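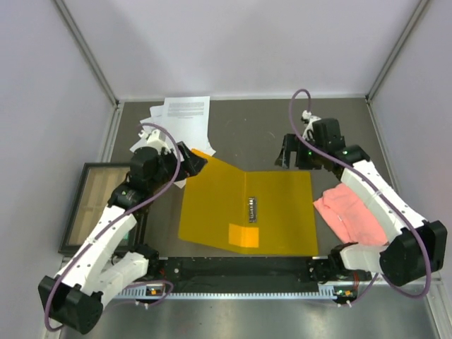 Organização do arquivo em papel da Associação Cultural de Reltatstead

Relatório de projeto da unidade curricular de Gestão de Documentos

1. Enquadramento

O presente relatório descreve o trabalho realizado entre março e julho no âmbito da unidade curricular de Gestão de Documentos. O projeto incidiu sobre a documentação administrativa da Associação Cultural de Reltatstead, que se encontrava acumulada em caixas desde a mudança de instalações para o edifício Drelley. A documentação compreende atas, correspondência recebida, recibos de quotas e programas de atividades.

O objetivo acordado com a entidade consistiu em reunir a documentação avulsa em pastas de cartolina com ferragem metálica, atribuir a cada pasta uma cota e produzir um inventário de consulta simples. A digitalização ficou excluída do âmbito do projeto.

2. Situação inicial

O levantamento preliminar identificou 364 documentos avulsos, dos quais 229 continham data expressa. Os restantes foram datados por aproximação, a partir do conteúdo ou da numeração interna, ou remetidos para uma série residual.

Verificou-se que muitas folhas estavam unidas por clipes oxidados ou por agrafos duplos. Em algumas caixas, as folhas tinham sido guardadas dobradas, o que dificultou a perfuração posterior. Existiam ainda pastas antigas sem qualquer indicação de conteúdo.

3. Metodologia

O tratamento decorreu em mesa, com uma pasta aberta de cada vez. Cada conjunto de folhas foi alinhado, perfurado pela margem esquerda e colocado na ferragem por ordem cronológica, com o documento mais recente em cima. Retiraram-se previamente todos os clipes e agrafos.

Adotaram-se pastas amarelas para a série de atas e correspondência e pastas azuis para a série contabilística. A escolha das cores seguiu a prática anterior da associação, que os utilizadores habituais já conheciam. A cota foi escrita a lápis no canto superior direito da capa e repetida na lombada.

Para o inventário utilizou-se uma folha de cálculo baseada no modelo Mak, fornecido nas aulas, com os campos cota, título, datas extremas, número de folhas e observações. O campo relativo ao suporte foi suprimido, por toda a documentação ser em papel.

4. Resultados

No final de julho encontravam-se acondicionados e inventariados 199 documentos, correspondentes à totalidade das atas e à maior parte da correspondência. A série contabilística foi apenas ordenada, aguardando pastas de lombada mais larga, encomendadas à papelaria Nerkville e ainda não entregues à data de conclusão deste relatório.

Foram detetadas 2 atas em duplicado. Conservaram-se ambos os exemplares, com remissão no campo de observações, por apresentarem assinaturas diferentes.

5. Dificuldades

A principal dificuldade residiu na perfuração. O furador disponível não dispunha de guia, e as primeiras pastas ficaram com folhas desalinhadas, tendo sido necessário refazê-las. A ferragem metálica revelou-se também pouco adequada a conjuntos espessos: a pasta deixa de fechar por completo e a capa tende a levantar junto à dobra.

O tempo previsto para a identificação de documentos sem data foi insuficiente.

6. Recomendações

Recomenda-se que a associação conclua o acondicionamento da série contabilística segundo os mesmos critérios e que limite a espessura de cada pasta, abrindo um segundo volume quando necessário. Recomenda-se igualmente a aquisição de um furador com guia regulável.

O inventário foi entregue em formato eletrónico e em cópia impressa, guardada na primeira pasta da série de atas.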